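Notebook, cell 2, bimanual handling
Aug 12, 2018

Working through the draft handling rules for the book-to-organizer task before the next block of recordings. Rule numbers below are those of the Veltero draft, revision 3. Where I propose a change it is marked CHANGE. Where I only have a question it is marked OPEN.
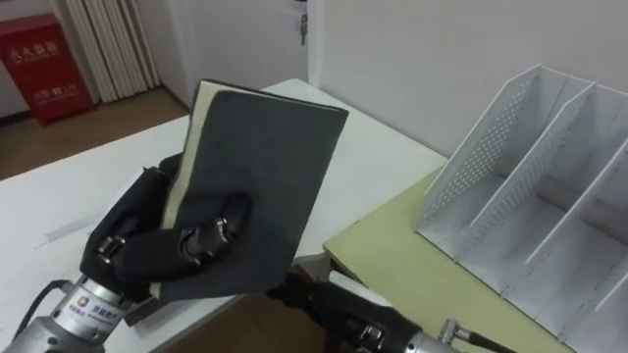
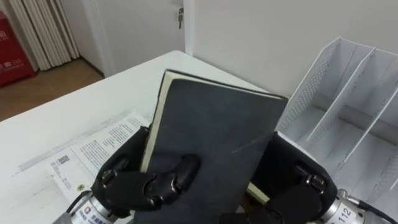 Dark hardcover in hand, organizer empty. The sheet with the QR code is on the white table in the second picture.

1. Scope

The draft covers two-arm handling of flat rigid objects at a table, with people allowed in the room but outside the taped line while the arms are enabled. It does not cover handing an object to a person. Several of us have been reading it as if it did, and the word "transfer" is the cause. In the draft, transfer means from one hand to the other.
CHANGE: replace "transfer" with "hand-to-hand transfer" everywhere. Eleven places in the text and one in the checklist.

2. Table surface before enable (rule 4)

Text as written: "The work surface shall be clear of items not part of the task." Good rule, poorly kept. Second picture: a printed sheet lying under and to the left of the left hand. The sheet is paper and will not hurt a hand, but it can slide under the book, and it changes what the head camera sees from one run to the next. Either it belongs to the task, in which case it goes on the item list and gets a fixed place, or it goes in the drawer.

The same rule needs to say something about marks. There is a faint gray strip across the white table, tape or residue, and smudges elsewhere on the surface. If old tape marks stay on the table, a new operator can take them for current start marks.
CHANGE: add to rule 4, "Tape that does not mark a current position shall be removed, with its residue, before the first run of the day."
CHANGE: the operator who signs the checklist looks at the table from the head camera view as well as from the side. Two looks, one signature.

3. Grip before lift (rule 7)

The draft asks for "a stable grip" and leaves it there. No two of us log this the same way. Proposed wording:

7.1 For hardcovers, the holding hand takes the lower half of the book with the fingers across the cover.
7.2 The supporting hand makes contact at the opposite side or at the back before the holding hand changes its grip.
7.3 No finger goes between the cover and the page block. If one does, stop, set the book down, log it as a grip fault.
7.4 Commanded grip force stays at or below 40 percent of the hand's limit for anything with a page block. Above that we have had covers bend at the hinge.

The second picture can go next to 7.1 and 7.2 in the operator copy. Left hand across the lower half of the cover, right hand at the right edge and back. The first picture is less use for 7.2, as the right hand is only reaching toward the book there.

OPEN: 7.4 is written as a percentage because that is what the console shows. A value in newtons would carry over to other hands. We do not have a calibration I trust. Skillov quoted for one in April and I have not followed up.

4. Speed (rule 8)

Current limit near the table is 500 mm/s at the wrist, which came over from the single-arm rules. With two arms converging on one object the closing speed can be double that. Ran the log script over last week's set: highest closing speed between wrists was 138 mm/s, so nothing we do needs the old figure.
CHANGE: limit closing speed between wrists to 250 mm/s whenever both hands are inside the task volume. Keep the 500 for single-arm moves outside it.
Leave the controller's own limit alone. The rule sits below it and is checked in software before the trajectory is sent.

5. Cables (rule 11)

Rule 11 says "cables shall be secured." To what, and how much slack, it does not say. On both arms a black cable leaves the wrist. On the left one it comes out at the side and curves down, and this is the one I would watch. A loop there can catch on a table edge when the arm comes back low.

Note the two tables as well. In the first picture there is a gap between the white table and the yellow-green one, with floor visible through it, and the yellow-green surface sits slightly lower. A connector could drop into that gap and be pulled on the next move.

CHANGE, rule 11:
11.1 With the arm at full reach and the wrist at either end of its rotation, no cable loop touches the table.
11.2 Check by hand with the drives off. Do not check by jogging.
11.3 Where two tables stand side by side, the gap is closed or covered for its whole length inside the reach of the arms. A difference in height goes on the cell drawing.

11.2 will annoy people. Takes a few minutes per arm. Keep it in.

6. Fixtures (rule 12)

The organizer stands on the table under its own weight. The draft says fixtures "should" be fastened and we have been treating that as optional. If a book comes down on a divider at an angle, the push sideways is enough to shift the whole thing, and every placement after that is measured against a position that no longer holds.
CHANGE: "should" to "shall" for anything the object is inserted into. Clamps or removable putty, either will do. Record the position of the front corner nearest the robot at the start and end of each block. More than 2 mm of drift and the block is flagged.

Flongate makes a base plate with slots that would take the organizer's footprint. Asked for a drawing. No order yet.

OPEN: the perforated panels give poor depth readings at shallow angles. Probably belongs in the perception notes and not in a handling rule, but whoever writes the insertion step should know that the divider edge is more dependable than the panel face.

7. Gloves and hand covers (rule 14)

Rule 14 gives no interval for inspection. Proposed: look over the finger surfaces and the metal joint pieces at the start of each block, and log loose fabric, loose screws, or grit. A thread wound into a joint is easy to miss and hard to get out. Covers get replaced by date or by count of grasps, whichever comes first. I have no count to offer yet, so leave the field blank in the form and we fill it after the next two sets.

8. Identification (rule 15)

Each actuator is to be named in the log by the number on its label. The right wrist reads 112 in the second picture. The left has a logo and a line of small characters, and at this resolution I can't get a number from it. Read it off the part and write it on the cell sheet.
CHANGE: the number must be readable from the operator's position without bending over the table. If the maker's label faces the wrong way, add a second one.

9. Exits and fire equipment (rule 2)

Rule 2 is from the building rules and not ours to edit. It requires the door and the red cabinet by the wall to be reachable without crossing the taped line. Added one line to our own checklist: spare carts and tripods do not park on that side of the room, including between blocks. Emergency stop test stays where it is, before the first enable, both buttons.

10. What counts as a stop

Longest argument of the week, so writing down where it stands. Three kinds, using the names in the Dijkstra module so the log parser needs no change:

hold: arms keep position, drives on, hands keep grip. Operator may resume.
release-stop: arms keep position, hands open after the object is on a surface. Operator may resume after a new checklist.
cut: drives off. Object may fall. Full restart.

Rule 9 of the draft has only "stop," and the three are being logged as one. Of the 52 stops in the last set I can't tell which were holds without opening the video for each one. That is an evening's work I would like to avoid next time.
CHANGE: three buttons in the logging panel, no default selected.

OPEN: after a cut with a book in the hands, does the person go in to take the book first, or disconnect first? Draft is silent. My position is disconnect first, every time, even if the book is slipping. Needs to be agreed before it goes into print.

To do
- retype rules 4, 7, 8, 11, 12 with the changes above
- remove old tape marks, wipe down white table
- cover for the gap between the tables
- left wrist number onto the cell sheet
- item list: decide on the printed sheet
- ask Skillov whether the April quote still stands
- logging panel, stop types
- rule 14 form, count field blank

Not touched today: rules 16 to 19 (data retention, naming of files). Rule 17 refers to an annex that isn't in my copy.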